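Boltgate Tabletop Manipulation Station
Equipment page, Ledville Robotics Laboratory
Last reviewed January 30, 2025

The Boltgate station is the laboratory's general-purpose cell for grasping and sorting small household items. It may be booked by staff and registered students of the Ledville site who have completed the station induction. External partners may use it under supervision by arrangement with the equipment office.

Specification

Arm: single arm, white housing, vented
End effector: jointed gripper, pale yellow covers, replaceable fingertips
Work surface: square table, matte dark finish
Standard test set: orange, water bottle, kitchen sponge
Station code: 191
Controller: Dristberg series, floor-standing
Covers and fingertips supplied by: Bhardwaj

The station is intended for light objects only. Glassware, open liquids and sharp tools are not permitted on the work surface. The bottle in the test set must be capped before the arm is enabled.

Setting up

The table is to be checked for movement at the start of each booking. If it rocks or has been shifted, the user should realign it with the floor marks and run the table height routine from the controller menu. The routine takes up to 8 minutes and must be allowed to finish. Values entered by hand are not accepted for booked work.

The test set is then laid out with clear space between the items. Users should avoid placing anything directly beneath the gripper at its start position, as the first move of the height routine is downwards.
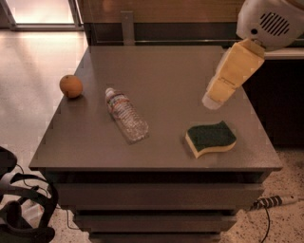
Gripper above the work surface, with the orange, bottle and sponge of the test set laid out.

Where a user's own objects are to be handled, the three standard items should be run first. A fault with the standard items must be reported before any other work is attempted. Results obtained after an unreported fault will not be certified by the laboratory.

Routine care

Fingertips are wiped with a dry lint-free cloth at the end of each booking. Solvents, including alcohol wipes, harden the covers and must not be used. The vent slots on the arm housing are brushed out monthly by laboratory staff. Users are asked not to cover them or attach labels or tape across them.

Fingertips are replaced as a pair after 1040 grasp cycles, or earlier if the surface has split or become shiny. The cycle count is shown on the controller's service page and is reset only by staff. The finger joints should move freely by hand with the power off. Any stiffness or clicking is to be entered in the station log, giving the joint concerned and the task in progress.

Cables on the floor are to be kept clear of the table base and of the walkway. Additional extension leads may not be connected without permission.

Repairs

Users may replace fingertips if they have been signed off to do so. All other work on the gripper, arm or controller is carried out by laboratory staff. The power must be isolated and the arm lowered to its rest position before any cover is removed. The four cover screws are tightened by hand in diagonal order, and the height routine is repeated before the station is returned to use.

The station will be unavailable for five working days in February for replacement of the wrist joint seal. Existing bookings will be moved to the nearest free date and holders informed in writing.

Contact

Station manager: Savita Dwivedi, Equipment Office, Ledville
Requests for induction, certified results and spare fingertips should quote the station code.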